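Tetgate Soft Handling Project
Interim report to Heywood, work package 2: garment grasping from hand-held demonstrations

Summary of the period

Collection of the bedding-surface set finished in May, and the first policy trained on it has been evaluated. The set holds 274 accepted demonstrations. A further 47 were rejected at review, mostly for lost tracking of the gripper pose or for a grasp that closed on the sheet as well as the garment. The rejected recordings have been kept and labelled, as they are of use to the failure detection task in work package 3.

Each demonstration starts with a garment dropped on a covered bed. The operator approaches with the hand-held gripper, takes hold of a raised fold near the collar, lifts, and lays the garment out. Head-view video is recorded alongside the gripper data. The surface was changed from a table to a bed after the previous report, where we noted that policies trained on rigid surfaces pressed too hard and pinched the cloth underneath. 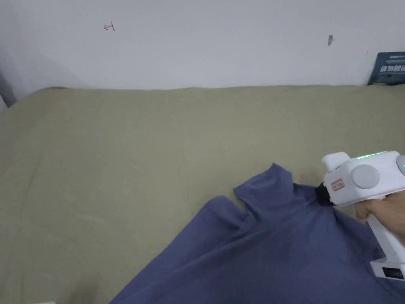
Prepared by the Manipulation Group, Flasov
Work package 2 | Interim report | For Heywood programme office

Results

The policy was compared with the table-only baseline on the same arm and the same garments. First-grasp success improved on shirts and jumpers and was unchanged on trousers. The main remaining error is grasp depth: on low, flat folds the fingers close above the fabric and the attempt has to be repeated, up to 5 times in the worst trial. Colour contrast between garment and sheet had less effect than expected.

Fold selection was scored separately. Where a collar stood clear of the rest of the garment, the policy chose it in most trials. With the collar buried it tended to pick a sleeve, and the later laying-out step then failed.

Deviations from plan

The Vikano force sensor has not been fitted. Grip force is estimated from motor current for now, and the depth results should be read with that in mind. No change to budget is requested.

Next period

Fit and calibrate the sensor, repeat the depth trials, and extend collection to two more bed coverings.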